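About Wullemeck

Wullemeck is a textile sorting and repair firm founded by Maribel Villca and Kamran Kermani. The company grades used clothing and household fabric by fiber type and condition, then routes each lot to resale, repair or shredding. The Rirbridge site holds 432 storage bins on 3 levels.

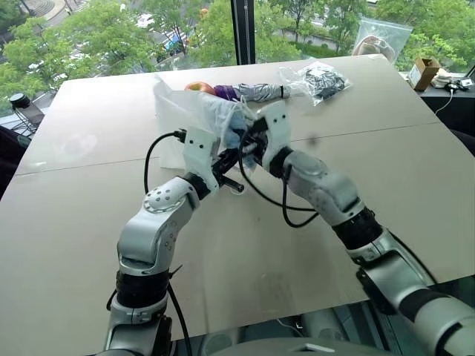
Tabletop by the window, Rirbridge.

Grading follows a written standard maintained by Thảo Vương. Blends that cannot be identified by label are tested before release – results are kept with the lot record. Repair work is run by Nilton Rivadeneyra in two shifts. 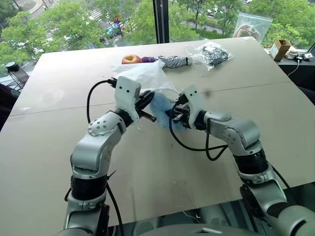
Light blue item and white plastic bag.

Intake inquiries go to Leidy Londoño. Intake closes at 3 p.m. and does not run in December.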